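Trendside
Noman Rind
9 June 2018

Right, a few of you asked how I'm getting on with the play kitchen corner for my daughter, so here's a thread. It'll be a longish one, put the kettle on.

I started looking for pretend fruit back in December, when she was "cooking" with my car keys and one of my good socks. I thought it'd take me an afternoon. Ha!

What I've learned is that there's a lot of sad plastic fruit in the world. The first lot I bought had an apple the size of a marble and a pear the same colour as the apple, and she just put them all down the side of the couch and went back to the keys.

The set I ended up with is from Tarar, a little shop in Brumport with the toys up the back behind the party things. You could walk past it for years (I did). It's 28 dollars for the fruit and the lady threw in a paper bag with a ribbon on it, which got more attention than the fruit for the first hour.

Bananas were always going to be the big one in our house. She'd eat nothing else if we let her. These are a lovely cheerful yellow and properly curved, with a bit of green at the ends like the ones you buy too early and then forget about until they're too late.

And mangoes! I was so pleased about the mangoes. Every set has an apple, and we hardly eat apples, but my mum has a mango on the go all summer long and I wanted the kitchen to have a bit of her in it.

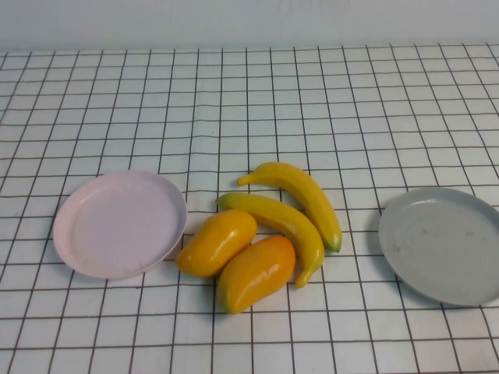

Danish Memon: Ooh, we've got mangoes in ours too and they get served to me as potatoes, eggs and once as a baby. Do you find the plates matter? Mine won't touch the food unless there's something to put it on.

Danish, yes, completely! Plates matter more than the food, I reckon. Without a plate it's just things on a table, and with one she's running a cafe and I'm being told to wait my turn.

I went for plain round ones with no cartoon characters. The pink one is her favourite and it's the one I get if I've been good. It's quite shallow, so everything rolls off it if you carry it on a lean, but she seems to think that's part of the service.

If you're buying plates for little ones, look for a bit of a rim, even a small one. We had a dead flat one from the first lot and it was all tears.

The other thing I'd say is get two of whatever they love best. I know it sounds like spoiling them, but when the cousins come over a single banana is a very dangerous object. Two bananas and everyone's friends again, more or less, until somebody wants the one the other person has.

She also likes matching them up side by side and telling me which is the mum. It changes daily. I've learned not to remember yesterday's answer and bring it up. 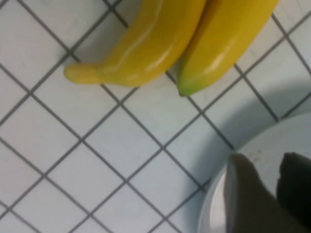 Two bananas and the edge of a white plate.

The kitchen itself is still to come. I've had my eye on one from Histusgate that's 464 dollars, and it has a little oven door and hooks for the tea towels, and I've been back to look at it so many times that I know which hinge squeaks. There's a bigger one for 695 with a fridge on the side but I don't have that kind of wall, or that kind of money.

So for now I'm leaning towards doing up an old bedside table. My neighbour has one going spare. Couple of circles painted on top for the hotplates, a bowl let into it for a sink, curtain on the front. If any of you have done one of these please tell me what paint you used, I'm getting a different answer from everyone I ask.

I also need something to keep the fruit in. She wants a basket with a handle so she can go to the shops, and I want something with a lid so I stop standing on things in the dark. We're still in talks.

Will put up more when the bedside table gets here. She's calling me for lunch and I think it's mango again.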